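Stop Asking Voters If They Are "Very Concerned"

A town survey told Clavgate's leaders what they wanted to hear. The questions made sure of it.

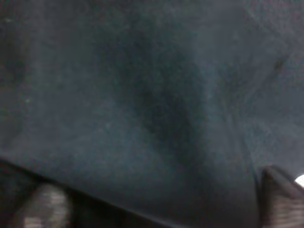
By Ngozi Akande
September 8, 2021, Opinion

The Clavgate town survey came back last month, and the headline number has been repeated at every meeting I have sat through. Most people who answered said they were "very concerned" about parking downtown. The council is now talking about a new parking deck behind the library as if the public had ordered one.

The public did no such thing. The survey asked people how concerned they were about parking. It did not ask whether they would pay for a deck, where it should go, or what they would give up to have it. Being concerned about something costs nothing, and most of us will say yes to it if a stranger asks politely.

I have read the full questionnaire, all 16 pages. Of the 626 people who started it, only 200 got to the last section, where the questions about taxes were. That is a long way to drop. The summary handed to the council uses the larger number on its first page and the smaller one in a footnote near the back.

Some of this is ordinary sloppiness. The order of the questions is harder to excuse. People were first asked whether they had ever had trouble finding a space. Next they were asked whether shops lose business when customers can't park. Only then were they asked to rate their concern. Anyone who has spent time around polling knows what that does to the answers.

Geum-ok Ahn, who ran for council two years ago and lost, made this point during public comment in July. She had gone door to door in the Manurung neighborhood with one open question: what should the town fix first? She wrote down 105 answers. Sidewalks came up most often, then the bus that stops running at six. Parking was well down her list.

Her effort wasn't scientific either, and she said so. She picked the streets herself and she talked to whoever was home. But her question left room for an answer the council hadn't thought of — and the official survey left very little.

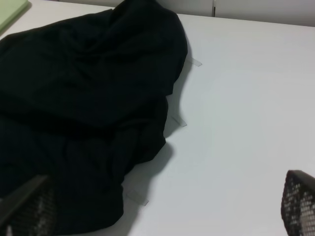
Dark fabric bunched on a white tabletop.

Supporters of the deck say that every survey has flaws and that you have to act on something. I agree with the second part. Councils can't wait for perfect information, and the members who favor the deck may be right on the merits. If so, they should argue for it in their own names. They were elected to do that.

Stestcombe handled a similar fight better. Before it voted on its new fire station, the town mailed a single page to every household with two plans, the yearly cost of each for a typical homeowner, and a third choice of doing nothing. People complained about the wording, as people will. Still, when the results came in, both sides accepted that the town had been asked a real question.

Clavgate could do the same by December, before the budget is final. Put the price on the page. Include the sidewalks and the evening bus as things the money could buy. Publish how many people answered each question, next to that question. If the deck wins on those terms, I will stop writing about it.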